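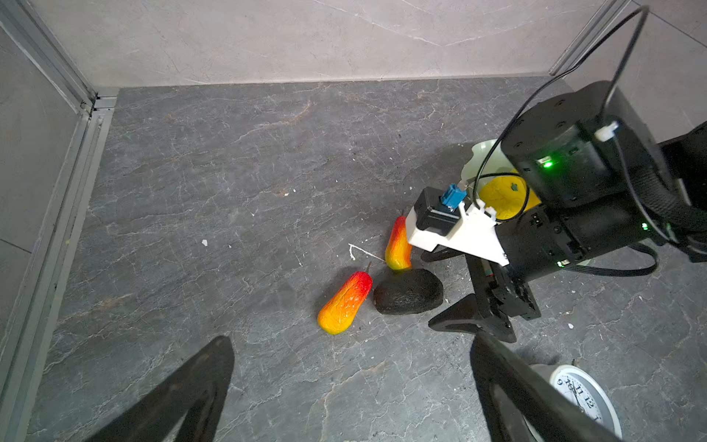

成功率で採点するのをやめる

オンドブリッジの工学実習で双腕マニピュレーションの課題を担当するようになってから、学期末の評価表に「把持成功率」の欄があることに違和感を持ち続けてきた。結論を先に書くと、この欄は廃止するか、少なくとも配点を大きく下げるべきである。以下、理由と代案を述べる。

課題の内容は単純である。セル内に置かれた対象物を、片腕または両腕で所定の皿に移す。班は5人で、制御、知覚、記録、治具、報告の役割を学期中に入れ替える。操作は最初に遠隔操作で行い、記録したデータで方策を学習させ、最後に自律動作で試行する。評価表の原型は2012年に作られたもので、当時は単腕の産業用アームに教示点を打ち込み、決まった位置の角材を運ぶ課題だった。対象物の位置が固定され、動作も固定されている条件であれば、成功率は教示の精度をほぼそのまま反映する。欄の設計としては妥当だったと思う。

現在の課題ではこの前提が崩れている。対象物の初期位置は試行ごとに変わり、姿勢も変わる。手首カメラの見え方は腕の姿勢に依存し、片腕が作業領域に入ればもう片腕の視野の一部が隠れる。こうした条件のもとで得られる成功率は、方策の性能と初期配置の難易度が混ざった数字であり、両者を分離する情報は評価表のどこにも残らない。

昨学期、ある班が44回の試行で高い成功率を報告した。記録を確認すると、初期配置はほとんどが作業領域の中央に偏っていた。意図的なものとは考えていない。人間が手で物を置き直せば、置きやすい場所に置く。一方、別の班は配置表を先に作り、壁際や対象物どうしが接触する配置を一定の割合で含めていた。成功率は低く、評価表の上では前者が上位になった。どちらの班が実験として優れていたかは議論の余地がない。にもかかわらず、採点規則に従えば逆の順位を付けざるを得なかった。
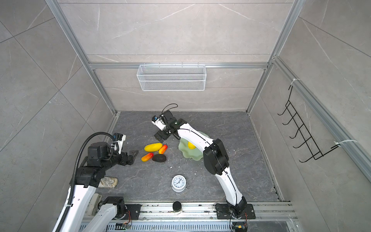
図 双腕セルの内部。両腕は手前のレールに取り付けられている。右腕の前腕の下に蓮の葉形の皿、手前に白いアナログ時計。

双腕のセルでは、失敗の種類が単腕より多い。経験上、次のような区別が必要になる。

指が対象物に届く前に停止したもの。
対象物に触れたが把持が成立しなかったもの。
把持は成立したが搬送中に落としたもの。
皿の縁に当たって外れたもの。
もう一方の腕との干渉を避けるために中断したもの。

最後の項目は特に扱いが難しい。干渉回避による中断は、安全側の設計が機能した結果であり、把持の失敗と同じ「0」で記録すると、学生は回避の閾値を緩める方向に誘導される。実際にその調整を提案してきた班があった。提案した学生を責める気にはなれない。評価関数がそう書かれていれば、それを最大化するのは当然の行動である。方策の学習では報酬設計の不備を講義で取り上げておきながら、学生に対する採点で同じ不備を放置しているのは、教員側の怠慢だと考える。

代案として、採点対象を次の三点に移すことを提案する。

第一に、初期配置の記録。試行を始める前に配置表を提出させ、実際の配置との差を記録させる。配置表の分布そのものを採点する。対象物の形や色が似ている場合は、個体の識別方法も書かせる。似た形の果物模型が並んでいると、どちらを先に取ったかは報告書の文章だけでは判別できない。

第二に、失敗の分類。上に挙げた区分を用い、各試行を該当する区分に割り当てたうえで、割り当ての根拠となる記録の時刻を添える。分類の結果より、別の班が同じ記録を見て同じ分類に到達できるかどうかを重視する。一致しなかった試行は減点せず、一致しなかった理由を書かせる。

第三に、復旧手順。ロボットが停止してから次の試行を開始できる状態に戻すまでの手順を文書にし、別の班の学生がそれだけを読んで実行する。昨学期の観察では、口頭の引き継ぎに頼った班の復旧に約10分かかることが珍しくなかった。アームの電源を入れ直す順序、手首カメラの再認識、原点の確認のいずれかが抜けていることが多い。時間の短縮を目的にすると手順の省略を招くため、所要時間は記録させるだけにとどめ、採点には使わない。

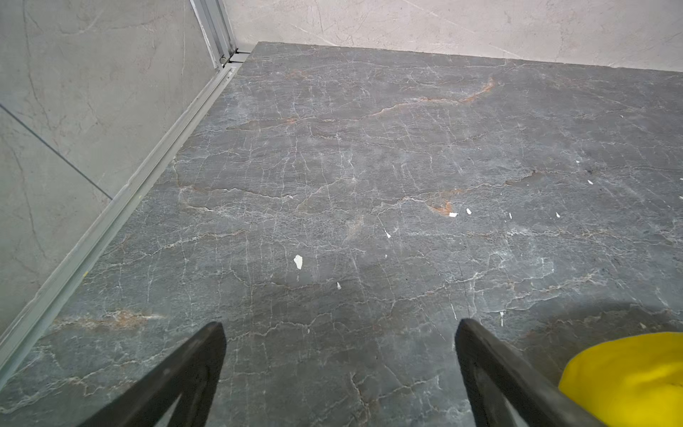
この案に対しては、同僚のビバリー・パーソンズから反論を受けている。要点は二つあった。一つは、成功率を外すと動かないロボットでも高得点が取れるというもの。もう一つは、学外の競技会では結局成功数で順位が決まるため、学生の準備にならないというものである。

一つ目については、半分は認める。全試行が「対象物に届く前に停止」に分類される班が満点を取る制度は望ましくない。そこで、最低限の動作要件として、固定配置での搬送を一度実演することを合否判定に残す。段階評価には用いない。これで、動かない装置について立派な報告書を書くという抜け道は塞がる。合否と得点を分けることに事務上の障害はなく、溶接実習ではすでに同じ方式を採っている。

二つ目には同意しない。ホリスの学生競技会に出た班の準備期間の記録を見ると、時間の大半は再現できない不具合の追跡に費やされていた。前日まで動いていた方策が会場で動かず、何を変えたかの記録がない。照明の条件も、カメラの固定角度も、手元の設定ファイルの版も書き残されていなかった。競技で数字を出すためにこそ、数字以外を記録する習慣が要る。パーソンズはこの点について、競技会に出ない学生にまで同じ負担を求めるのかと重ねて尋ねてきた。求めるつもりである。卒業後に競技会に出る者は少数だが、他人が止めた装置を引き継ぐ者は多い。

費用の面も検討した。配置表と失敗分類の記入は既存の記録用スクリプトに項目を追加すれば済む。記録の相互確認には授業時間を割く必要があり、自律動作の試行に使える時間はその分減る。シットビーの姉妹校では試行回数を確保するために課題の対象物を減らしたと聞いているが、本実習ではその方法は採らない。対象物どうしの接触や遮蔽は、この課題で最も学ぶところの多い部分だからである。減らすなら試行回数のほうを減らす。少ない試行でも、配置と失敗区分が揃っていれば議論はできる。

なお、学習環境をヴルコフの自動評価ツールに統一し、判定を画像認識に任せるという案も学科内で出ている。皿に載ったかどうかの判定であれば人手を省けるだろう。ただし、失敗の分類を機械に任せることには反対する。学生が記録を巻き戻し、指が接触した瞬間を探し、隣の班と判断が割れたところで言い合う時間は、この実習から削ってよい工程に含まれない。

評価表の改訂案は九月の授業開始前に学科へ提出する。固定配置の合否判定に使う対象物をどれにするかは、まだ決めていない。丸いものは転がるため初期位置の再現が難しく、細長いものは姿勢の指定が必要になる。現時点では後者に置き治具を併用する案が有力だが、治具の寸法公差をどこまで学生に任せるかで意見が分かれている。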